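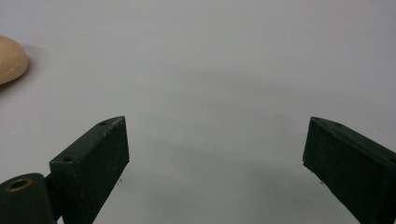 Buying, Storing and Counting: Notes for Session 4
Small Food Business Basics, Evening Program, Madgate
Revised 8/8/19

Last session we dealt with pricing, and several of you went home and discovered you have been paying customers to eat your quiche. We will return to that wound later. Tonight is about stock, the money you have turned into food and then put on a shelf to get older.

1. What stock is

Stock is anything you bought in order to sell, whether you sell it as it came or do something to it first. Flour is stock. A tray of muffins is stock. The boxes the muffins go in are stock, although most people forget them until the Saturday when there are no boxes.

The oven is not stock. The van is not stock. The large quantity of novelty napkins you got for a good price in July is stock, I'm sorry to say, and you have to count it.

For our purposes there are three kinds: raw goods, half-made goods and finished goods. Half-made goods cause the most arguments. If you have a tub of dough in the fridge, it is no longer flour and it isn't bread yet. Value it at what the ingredients cost. Some books tell you to add a share of the labor. If you are one person with one fridge, skip it.

2. The sum you need

Opening stock, plus what you bought, minus closing stock, equals what you used.

Take a corner bakery in Patthorpe. It starts the month with 400 dollars of stock, buys 800 dollars more, and ends with 55 dollars of stock. It used 1,145 dollars of goods. If the recipes say it should have used less than that, the difference went somewhere: over-portioning, spoilage, staff lunches, theft, or a supplier who has learned that you don't check the delivery.

Look at the closing figure again, though. A shelf holding 55 dollars of goods is a shelf that can't make anything on the first morning of the new month. When a number looks wonderful, go and stand in front of the shelf.

3. First in, first out

You all know this one and you all told me in week one that you do it. Then you went back to work and put the new milk in front of the old milk, as everyone does, the front being where your hand is.

New goes to the back. Old comes to the front. Write the date on the thing, in a marker that survives the fridge, on the side that faces you. A date on the bottom of a tub is a secret.

Dry goods need the same treatment as cold ones. Flour doesn't go bad in a way you notice, and so people keep a sack going for years by pouring each new one on top of it. Empty the bin, wipe it, dry it, then fill it.

4. Units, or how to count the same thing three ways

Choose one unit for each item and write it at the top of the sheet. It should be the unit you use it in. If you buy eggs by the case and crack them one at a time, count eggs.
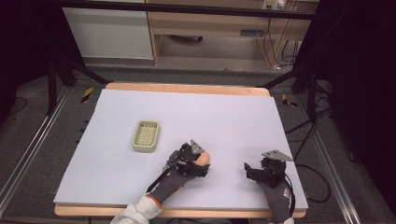
Eggs are where most counting sheets fall apart. The supplier bills by the case, the shelf holds flats, the recipe wants eggs, and the person with the clipboard writes "2" and goes home. Two what? Agree on the unit before anyone opens the fridge. Then agree on a place. A small slotted basket, like the pale green one on the table, will do nicely for the loose ones left over when a flat is broken, provided there is one such basket and everybody knows it. Once there are two, somebody will count the first and somebody else will use the second. The basket being empty is also a count, by the way. Write a zero. A blank on the sheet could mean none left, or it could mean you were called to the phone.

For liquids, don't estimate by tilting the bottle and squinting. Weigh one full and one empty, write both weights on the inside of the cupboard door, and you never have to squint again. For spices, count unopened jars and ignore the open ones. I realize this offends the tidy-minded. The tidy-minded are welcome to count peppercorns on their own time.

5. Counting day

Same day, same hour, before the delivery and after the last sale. Half the strange results I see on homework sheets come from a delivery that was counted on the shelf and left out of the purchases.

Two people if you can manage it, one calling and one writing. The one who orders should not be the one who counts. In a business of one person this is difficult, so at least count before you look at last month's sheet. Otherwise you will find, as if by magic, just what you found last time.

Go around the room in shelf order and make the sheet match the shelves. An alphabetical sheet looks very smart and will have you walking from the almonds to the yeast by way of every cupboard in the building.

6. How much to keep

The working rule: what you use between deliveries, plus a bit for the bad week. How big is the bit? It depends on how late your supplier gets and how much you mind running out. A cake shop that runs out of sugar is shut. A cake shop that runs out of candied violets is having an ordinary day.

To find your reorder point, multiply daily use by the number of days a delivery takes, then add your cushion. If you use 10 pounds of butter a day and butter takes four days to come, 40 pounds is the point at which you should already be on the phone. With a day and a half of cushion, make it 55.

Bulk discounts. Someone will always offer you one. Before saying yes, ask where it will sit, whether it will keep, and what else that money was going to do this month. The storage unit out at Larnness that two former students shared for their bargains cost more in rent than the bargains saved. They did get very good at stacking.

7. Waste

Keep a waste sheet next to the bin, with a pen on a string. Date, item, amount, why. "Why" needs one word: burned, dropped, old, wrong. If "old" wins, you over-buy. If "burned" wins, look at the oven, then look at who is near the oven. If the sheet is blank for a whole week, your kitchen is not perfect. The pen has gone.

Food given to staff goes on the sheet too. Be generous by all means, but write it down.

Homework for Session 5

Read the Baert handout on supplier terms, both sides. The second side has the late payment charges on it and is in smaller type.

Do one full count of one category only. Dairy, dry goods or packaging, your choice. Hand in the sheet as it was written, stains included. I don't want a typed copy, and I can tell when the coffee ring has been added afterward.

Work out the reorder point for your three most-used items. Show the daily use and the delivery days.

Those of you who sell at the Madgate market and buy on the morning: you still have stock. It's in the car. Count that.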